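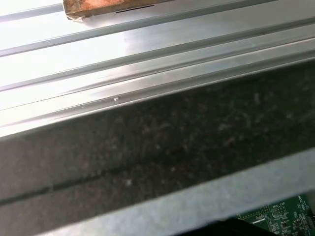
Repair bench reopens at Pelupessy hall with computers on the list

I dropped in on the Morden repair bench this week, and it's good to have it back! The group has been packed away since June while the hall floor was redone, and the new setup is in the back room at Pelupessy hall (go past the kitchen, second door). It's open two evenings a month, and from October 2025 they'll look at desktop computers as well as the usual toasters and lamps.

Vimala Pisharody, who runs the bookings, told me they had 31 requests before the sign even went up. Most were old office towers that people couldn't bring themselves to throw out. I've got one of those myself, under the stairs, and I'm fairly sure it still has my wedding photos on it.

The first job of the night was a good old-fashioned desktop with the side off, so you could look straight in at the green motherboard and the metal cage where the drives go. I'd forgotten how much cable there is in those things. Flat grey ribbon, round grey cable, a skinny black one looping off to the side with its little connector hanging free. Afiq Sopacua's rule is that you label every lead before you pull it, and he hands out masking tape at the door (bring your own pen, they disappear).

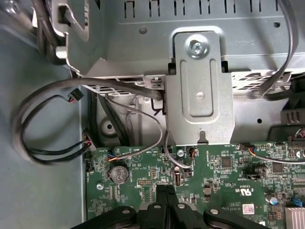 Do I need to take the hard drive out before I bring my computer in?

Leave it where it is. The bench would sooner see the machine the way you've been using it, but copy anything you care about first if it still starts up, and bring the power cord.

Parts are at cost and the labour is free, though there's a jar for the hall rent. Prodromos Athanasiadis has a shelf of spare screws and brackets sorted by size, and he'll happily talk you through the lot while you wait. Laptops are a maybe, so ask Vimala first. Monitors are a no for now.

Bookings are capped at 17 a night and you can put your name down at the Pelupessy front desk. Doors open after dinner, and there's tea.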